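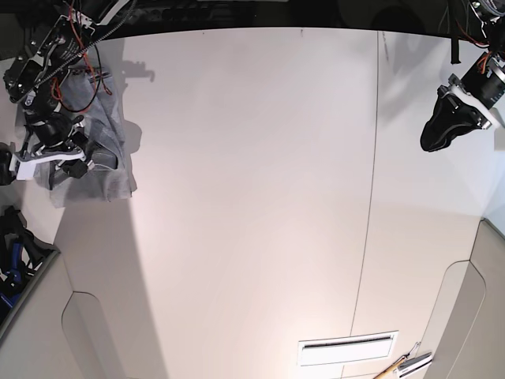
I've been putting off the folding again. The basket came in off the line before lunch and sat by the back door until the light started going, and by then I'd made two pots of tea and rung the Mivico people about the dryer (still no part, thank you for asking).

My favourite spot for folding is a big pale table with nothing else on it. When we lived in Fescombe I used to do it all on the bed, and everything slid into the middle and came out with more creases than it went in with. A hard, smooth top is so much kinder! You can push a jumper out flat with the side of your hand and feel straight away where it's caught up underneath.

Grey knits are my weakness, I'll admit. I've got a fleecy one from the little shop on McGrath Street that cost me $29 and has outlasted everything dearer in the cupboard. It has gone a bit fuzzy over the years, but I like the colour more now than I did when it was new. I start by finding a corner, give it a good shake, then fold it in half and in half again, and I don't fuss if the edges wander a little.

Anyway, the towels are done, the socks are in a heap for tomorrow, and there are 3 pillowcases I can't find the mates for. If you've got a good trick for fitted sheets, please pop it in the comments, as I'm still rolling mine into a ball and shutting the door on them.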